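Nursing badges go on show at Sarley

2023-05-04

Anyone with a soft spot for nursing history is in for a treat this month, with the Maksymiv collection of hospital and service badges opening to the public at Sarley Hall. It holds 515 pieces, most of them never shown outside the family that gathered them, and what a range it is – training school badges, cape pins, long service bars and a lovely run of district nurses' medals still on their ribbons.

Nantana Phuthong, a retired theatre nurse, has spent the months since January matching badges to the names engraved on the back. She has traced 70 of the owners so far, and she was beaming when she told us about the latest, a ward sister who trained at the old Urker Infirmary and kept her badge polished for the whole of her working life.
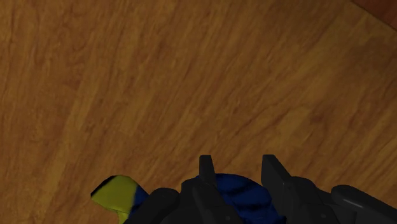 The Urker badges are the real favourites. Only 17 are known to survive in the enamelled version, with its deep blue centre and silver rim, and the collection has four of them! The hospital switched to a plainer design when it merged with Prollari, and many nurses handed the old ones back.

Entry is free and the hall is open from 10 am to 4 pm. Families with a nurse's badge or medal at home are warmly invited to bring it along, together with any letters or photographs, and Ms Phuthong will be at the front desk most mornings to have a look.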